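Grondisach Aura Journal and Card Set
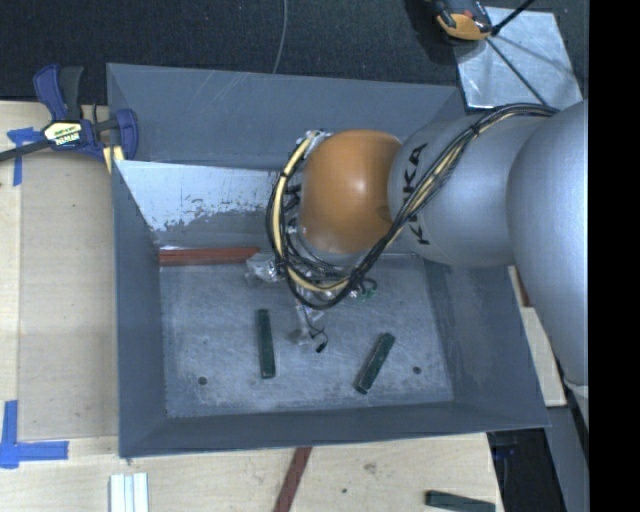

I get asked at least once a week what I use for my own daily energy work, so I finally gave the thing its own page. The Grondisach set is the one that lives on my nightstand, and it's the only journal I've managed to fill all the way to the back cover (I have a shameful drawer of half-finished ones, don't ask).

I started out as a total skeptic about aura journaling. I'd been told since I was a kid that I was "too sensitive," and I figured a notebook full of color wheels was going to tell me the same thing in prettier ink. Then my friend Anca Hodoroagă lent me hers for a long weekend and I didn't want to give it back! She made me, of course. I ordered my own that night.

What you get

One journal, 176 pages, lay-flat binding
46 color cards with a little keyword on the back of each
2 ribbon markers, one indigo and one gold
A cotton drawstring bag for the cards

How I use it

Every morning I shuffle, pull one card and write down the first feeling that shows up. Doesn't have to make sense. Some days it's a whole page about my mother and some days it's "tired, want toast." At night I go back and color in the wheel for how the day felt in my body, and after a few weeks you start seeing your own patterns. Mine go very violet before a big change, and muddy green when I've said yes to too many people.

The full-moon pages are my favorite part. There are 4 of them in each seasonal section, with extra room for dreams, and the paper there is a bit heavier so you can use watercolor if you like. I use cheap gel pens and they don't bleed through.

If you're new to all this, skip the chapter on layered auras until you've done a month of the simple pages. I jumped straight in and got so confused I put the book away until October. Frida Ingvarsson wrote the prompts and she's wonderful, but she does assume you already know your base color by that point.

Things I'd change

The bag is a tight fit once the cards have been handled a lot and fluffed up at the corners. And the keyword on the turquoise card is "discipline," which I will never agree with. Turquoise is a talker! Guðlaug Þorgeirsson from my Stamthorpe circle crossed hers out and wrote "voice," and I've copied her.

Which edition?

The new printing has the indigo cover with the silver eye. The older one is plain cream, same inside except for the dream index, and I still have a small stack of those for less money. Write "cream" in the order notes if you want one. Refill journals without cards are on their own page.

Cards can be swapped within 30 days if any arrive bent. Just email me and tell me which colors, no need to send the old ones back.

Page updated 7 Jan 2020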